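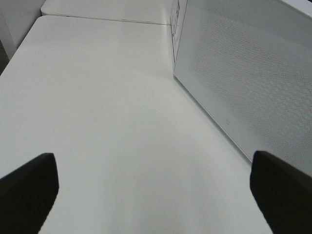
Setúbal, 6 de julho de 2026

Técnico/a de manutenção para uma célula robótica (m/f/d)

A Wollow procura uma pessoa para cuidar de uma única célula: um braço com garra de dois dedos, mesas brancas encostadas topo a topo e um micro-ondas. Já lemos muitos anúncios que prometem "revolucionar a cozinha". Duvidamos bastante disso e preferimos candidatos que também duvidem.

O trabalho é de bancada e repete-se. De manhã verifica-se o paralelismo dos dedos, o aperto dos parafusos e a posição das mesas, que segundo o fabricante do sistema de fixação nunca se mexem. Mexem-se. Depois corre-se a rotina de referência, comparam-se os valores com os da véspera e decide-se se a célula está em condições de trabalhar. O software Trellis tem um indicador verde para isso. Pedimos que não se fie nele sem medir.
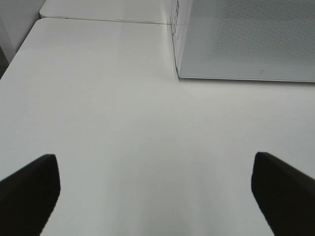
Quando há desvio, regista-se antes de corrigir. Perdemos 11 dias em novembro por causa de uma recalibração feita à pressa e sem notas, e ainda hoje discutimos qual era a avaria. A Sofia Tsakiris, responsável pela célula, lê todos os registos e devolve os que dizem apenas "resolvido".

O botão rotativo do micro-ondas é o ponto mais ingrato. Pede força suficiente para rodar e pouca para não o arrancar, e as almofadas da garra gastam-se. O catálogo da Skatinex dá-lhes uma duração em que não acreditamos; a nossa experiência é outra e será mostrada na entrevista.

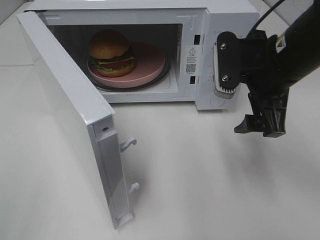
Garra junto ao botão do micro-ondas, com a porta aberta.

Pedimos:
- 2 anos de manutenção mecânica ou eletromecânica, em qualquer setor
- à-vontade com chaves dinamométricas, cablagem e folhas de registo
- inglês para ler manuais, incluindo os mal traduzidos

Certificados de robótica são bem-vindos, mas pesam pouco. "Paixão por inovação" não pesa nada.

Oferecemos contrato de 24 meses, horário diurno e formação inicial de 6 semanas com o Kiyoshi Noguchi. Não há prémios de desempenho: ainda não encontrámos um indicador que não se pudesse enganar.

Envie o CV e uma página sobre uma avaria que diagnosticou mal à primeira, ao cuidado de Ghada Khoury, Recursos Humanos. A entrevista inclui uma hora de prática na célula.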